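May, after lunch, textile bench

The Clandlow parcel arrived at 11, which gave me the morning to clear the sorting end and find somewhere for everything to live. I have been promising to do this for weeks, and I can only say that the shelf looks better than it has since we moved the steamer, even if the floor underneath it now looks a good deal worse. (I will get to the floor. Please be patient with me and watch your ankles.)

I started with the knits and ribbed pieces, as they are the ones that suffer most from being hung. We lost the shape of that lovely Vovura cardigan panel last winter by leaving it on a hook, and I still feel bad about it. So from now on the heavy ribs go in the plastic baskets, laid in with big easy folds and never rolled. I tried a tight roll on one piece and after 30 minutes it had a crease across the ridges that took more steam than I wanted to give it – lesson learned, and thank goodness it was only a test piece.

The charcoal gray takes up a surprising amount of room once you stop squashing it. I let the folds come up over the rim and settle by themselves, and I think that is kinder to the fabric than pushing down until it all sits below the edge. The waffled walls are good for letting air through, though I do want to keep an eye on whether the bumps leave marks on anything softer.

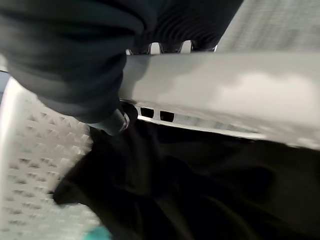
Ionescu read this over my shoulder and asked whether we shouldn't line the baskets with old cotton sheeting before anything stays in them over the summer, as the ribs at Plalholm came out with little dimples all down one side. A fair point, and I'm glad it came up now. There is a sheet in the rag drawer that will cut up nicely, so I'll line one basket and leave another bare and we can compare them in a month.

Still to do: wash and measure the three Clandlow swatches (100 mm square, marked in white thread, wool cycle at 30, dry flat), write proper tags, and find the good tape measure, which was on the windowsill yesterday and has wandered off again. If it is in your apron pocket, I won't be cross, just put it back on the nail.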